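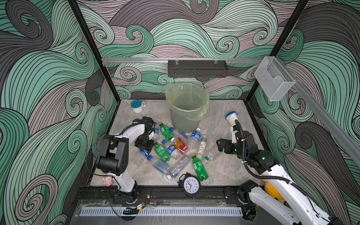
13 de agosto de 2019

Batería auxiliar instalada en la furgoneta. Anoto los datos mientras los tengo a mano, que de la instalación anterior no quedó nada escrito y en mayo tuve que seguir los cables uno por uno con una linterna entre los dientes.

Punto de partida: la batería de arranque amanecía baja cada vez que la furgoneta pasaba dos noches con la nevera conectada. Medí el consumo en reposo con la pinza amperimétrica de Boris Petek, que resuelve mejor que la mía en corriente continua. Con todo cerrado y las centralitas dormidas, el valor era normal. Con la nevera en la toma trasera, el compresor arrancaba a intervalos cortos y la tensión en la toma caía más de lo que se explica por el propio consumo. Conclusión provisional de aquel día: dos problemas distintos, capacidad insuficiente y caída de tensión en el cableado.

El segundo problema resultó ser el empalme que hizo el taller Drustemham cuando montó la toma. Cable demasiado fino para la longitud del tramo, y un conector de presión sobre el hilo original en lugar de un terminal engastado. El plástico del conector estaba amarillento por un lado. Lo corté y lo guardé en una bolsa, por si me decido a llevárselo. Merike Krūmiņa opina que no merece la pena discutir por un conector. Yo no discuto por el conector, discuto por la factura.

Trabajo realizado, en orden:

1. Desconexión del negativo de la batería de arranque. Espera de 20 minutos antes de tocar nada bajo el asiento, donde pasa el conector amarillo del airbag.
2. Bandeja de la batería auxiliar atornillada a los puntos existentes detrás del asiento del conductor. Dos de los cuatro agujeros no coincidían y hubo que agrandarlos con lima. Imprimación en los bordes.
3. Cable positivo nuevo desde el vano motor, en funda corrugada, por el pasamuros original. El pasamuros admite el cable con dificultad; con un poco de agua jabonosa entra.
4. Fusible en cada extremo del tramo, lo más cerca posible del borne.
5. Cargador Lesico entre las dos baterías, fijado al lateral con separadores para que circule aire por detrás.
6. Masa a un punto propio de la carrocería, lijado hasta metal y protegido después con grasa.

El paso 3 se llevó casi toda la mañana. El manual de la furgoneta dibuja el pasamuros a la izquierda de la columna de dirección y en mi unidad está bastante más abajo, tapado por la moqueta aislante. Uldis Kütt me lo había advertido por teléfono —la suya es del mismo año— y aun así levanté primero la pieza equivocada. Una grapa rota. Queda pendiente pedirla; en Ozoliņš las venden sueltas.

Sobre el cargador: lo configuré para batería AGM con los microinterruptores de la tapa lateral. La tabla del manual está impresa con el interruptor 1 a la derecha y en el aparato el 1 queda a la izquierda. Leí la tabla tres veces. La comprobación buena es medir la tensión de absorción en bornes una vez terminada la fase principal de carga, y coincide con la ficha de la batería. Sin esa medida no lo habría dado por válido.

La señal de activación la tomé del positivo bajo contacto de la caja de fusibles, con un adaptador de fusible pequeño. El cargador arranca con el contacto puesto y se detiene al quitarlo. La alternativa era dejarlo en detección automática por tensión, pero el alternador de esta furgoneta es de gestión variable y baja la tensión cuando le parece. Qianru Tang tiene la suya en automático y el cargador se le desconecta en las bajadas largas. Me pasó el registro completo de un viaje, 3,000 muestras, y las desconexiones se ven a simple vista en la curva.

Prueba final: motor al ralentí, nevera en marcha, luces interiores encendidas. Caída de tensión en la toma trasera muy inferior a la de antes. Cables templados al tacto en ninguna parte, tampoco en los portafusibles. Motor parado: la batería de arranque queda aislada y la nevera sigue funcionando con la auxiliar. Según mis cálculos debería aguantar hasta 20 horas con la nevera en ajuste medio y calor moderado. Habrá que verlo en verano, con sol directo sobre la chapa.

Con las láminas de aislante térmico Rukden no he hecho nada. Siguen enrolladas en el trastero. Ott Lill insiste en que el aislante ahorra más batería que cualquier cargador, y probablemente tenga razón en lo que toca a la nevera, pero no pienso desmontar los paneles traseros dos veces. Cuando toque pasar el cable de la luz del portón haré las dos cosas juntas.

Pendiente:

- Grapa de la moqueta.
- Etiquetar los fusibles nuevos —en la tapa, con rotulador permanente— y copiar el esquema en limpio.
- Reapriete de los bornes a los 1,000 kilómetros.
- Volver a medir el consumo en reposo con todo montado. La pinza tiene que estar en casa de Boris antes del fin de semana.
- El ruido de la puerta corredera, que sigue igual. Creo que es el rodillo inferior.

Al recoger me faltaba una llave de diez. Estaba dentro del hueco de la bandeja, debajo de la batería, así que hubo que volver a soltar las cintas.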